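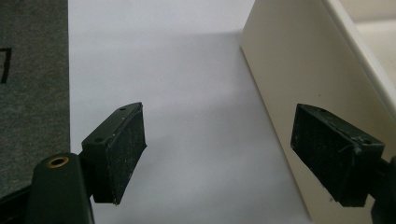
Unit 4: Writing Plain Labels
Tutor: Snežana Vasić
Print this page | E-mail this page

A label has one job per line. Put the product name first, then the amount, then the storage directions. Use Canadian spelling (flavour, litre, fibre) and check both official languages.
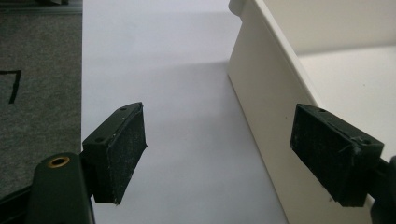 Colour comes second. Dark type on a pale ground reads well at 30 cm and at 60 cm. Avoid full capitals past 14 letters.

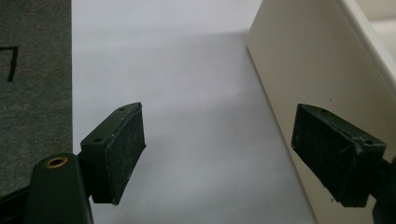

Readings: Endale, pp. 60-77. Bring one label from your own kitchen.
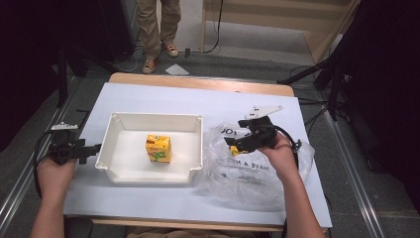
Lettering on clear film needs its own check. Readers meet it from both sides, and from the back it runs in reverse, like the "YOU" on the crumpled bag to the right of the tray. Short words survive this better than long ones. Draft two versions for Su-bin Hyun's workshop.

Contact: Kiner Centre, Room 14 | Back to top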